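Ticket: Carpet tile seams lifting after HVAC schedule change
Site: Clenley, ground floor
Opened by: Khôi Phan
Assigned to: Thắng Âu
Status: Monitoring
Priority: 3

Reported: tile edges lifting near the supply vents in June. Room humidity falls overnight when the Grirnus controller goes to setback.

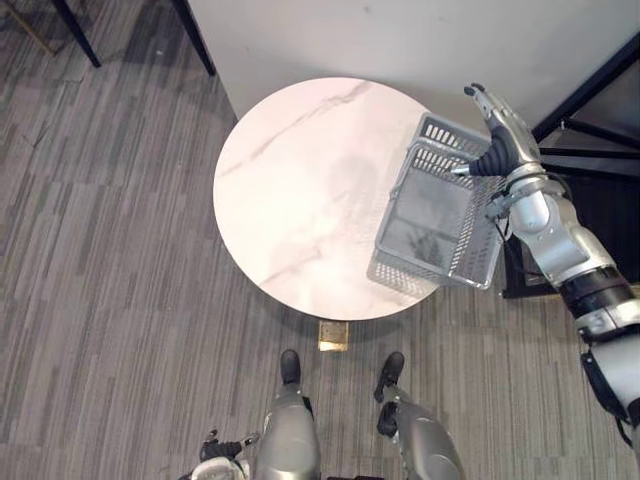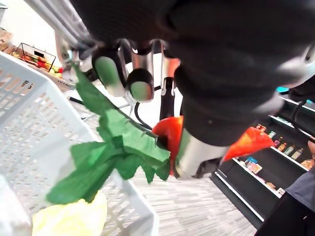
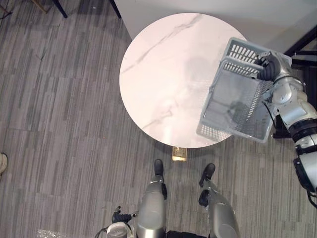
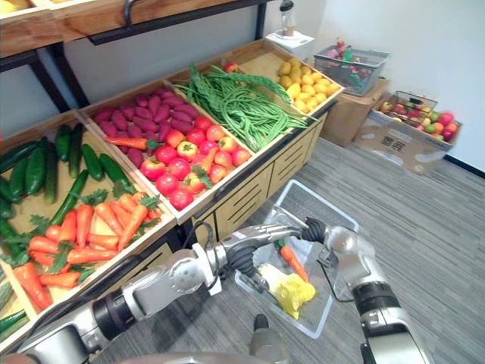 The setback schedule was changed from the Barreto default when the controller firmware was updated. The old schedule held the damper at minimum overnight; the new one drives it to 100 percent at 8 pm and leaves it there until the morning start. Room sensor and duct sensor agree, so a bad reading is ruled out. The floor is laid in rectangular tiles with a strip pattern, as in the third photo, where the seams show only as slight shifts in the direction of the strips. That makes a lifted edge hard to find by eye. Check by hand along the seams, starting under the vents.

Step 1. Exported the schedule from the controller. Overnight damper position confirmed at 100 percent.
Step 2. Restored the Barreto default. Controller accepted it, then reverted at the next sync.
Step 3. Found the cause of the revert – the Fludinska gateway holds its own copy of the schedule and pushes it to the controller. Edited the gateway copy and forced a sync.
Step 4. Restarted the controller. Schedule held through 2 syncs.

Khôi, 8 am: Damper at minimum all night, humidity trace flat. Two tiles by the vent still up at the corners.

Thắng: Leave them until the trace has been flat for 3 nights, then press down and re-tack. Do not add adhesive under the seams. If the schedule reverts again, send me the gateway log before restarting anything. The restart clears it.

Open item: gateway firmware update, waiting on Fludinska.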